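Revisado: 21 de enero de 2018

# Cómo reparar desconchones en un tablero de madera barnizada

El método sirve para daños pequeños que no atraviesan la madera. Un tablero hinchado o abierto en la junta requiere otro tratamiento.

## Material

- Cera dura de retoque Drustix, en 2 tonos
- Espátula de plástico
- Lija de grano fino
- Barniz al agua Brilex, acabado satinado

Conviene guardar la cera en una caja cerrada. En julio se ablanda con facilidad y recoge polvo.

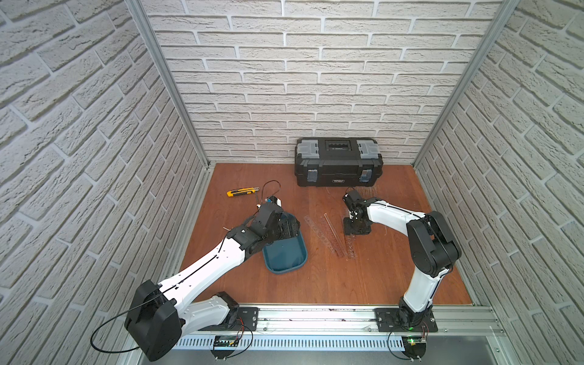 ## Preparación

1. Aspirar la superficie y pasar un paño apenas humedecido.
2. Retirar con la espátula las astillas sueltas del borde.
3. Iluminar en ángulo rasante – los defectos del barniz se ven mejor así – y marcar cada punto con cinta. 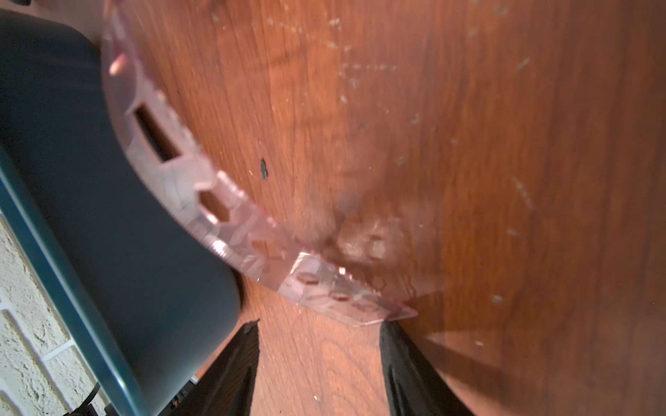 Dudley observa que en maderas rojizas la cera clara destaca más que el propio desconchón, y prefiere empezar por el tono oscuro. Es un criterio válido; la mezcla se ajusta después con el claro.

## Relleno

4. Fundir la cera y depositarla en capas finas, siguiendo la veta.
5. Esperar 5 minutos y enrasar con la espátula, sin presionar. 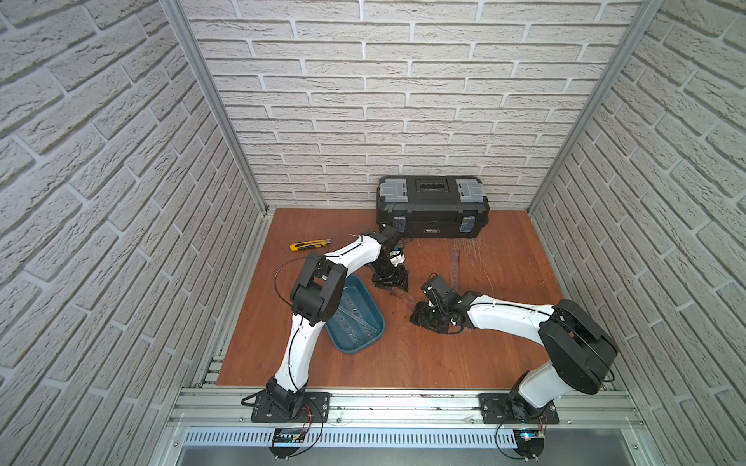 6. Lijar solo el sobrante. Si se toca el barniz contiguo, queda un cerco mate.
7. Aplicar una mano de barniz y dejar secar 6 horas antes de apoyar peso.

Los arañazos superficiales no admiten relleno. Se tratan con barniz diluido y muñequilla.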